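Ticket 1687
Subject: Trial gripper stops short of the shirt, old one didn't
Opened by: Zeyu Cai
Product: Vorkinard two-finger, on the red and black arm
Status: Open, waiting on reporter
Opened: 10 May 2022

Hi all, Zeyu again, sorry! We're partway through comparing the Vorkinard gripper with our old Stosside one on the T-shirt job, and I've hit something I can't sort out. Same arm, same table, same green cloth, same burger shirt. With the Stosside on, the pick runs all the way down. With the Vorkinard on, the arm goes to its hover spot, waits, then throws code 927 and sits there. No grinding, no funny noises, it just won't go any lower.

I've had a go at the obvious stuff. Power cycled the controller, reseated the plug at the wrist, loaded the default Danotmont tool profile. That last one bought me a single good pick (got quite excited) and then it was straight back to 927.
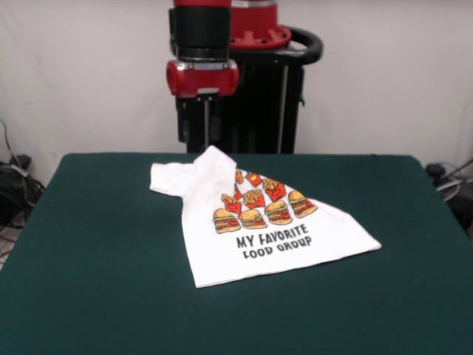 Hover over the bunched-up bit near the collar, fingers well clear of the cloth.

I thought it might be the peak in the fabric fooling the height check, so I tried the corner as well, where the shirt lies a fair bit flatter. Same code, same colour light on the controller. So I'm fairly sure the shirt's off the hook.

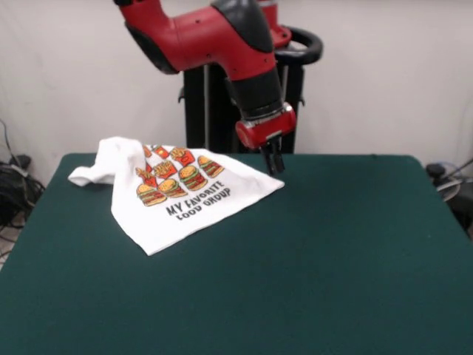

Hover at the right-hand corner of the shirt.

Settings, in case they help: approach timeout 2000 ms, firmware 2, fingers opened before the move. I haven't touched the force limit, it's whatever Dai shipped as the default.

Reply from Ximeng Bai
Thanks Zeyu. Can you check the tool length in the profile? Loading the default puts the length back to the factory figure, and if yours was measured with the old fingers on, the arm reckons it'll hit the table and stops early. Send me the log from a failed run too please.

Reply from Zeyu Cai
Yep, the tool length was still the Stosside one in my saved profile, and the default has a different number again, so neither of them matches what I get with a ruler. I've typed in the measured length and I'll run the corner pick first, then the collar. Log's attached. If it still trips I'll swap the wrist cable before I bug you again, we've got a spare in the drawer under the bench.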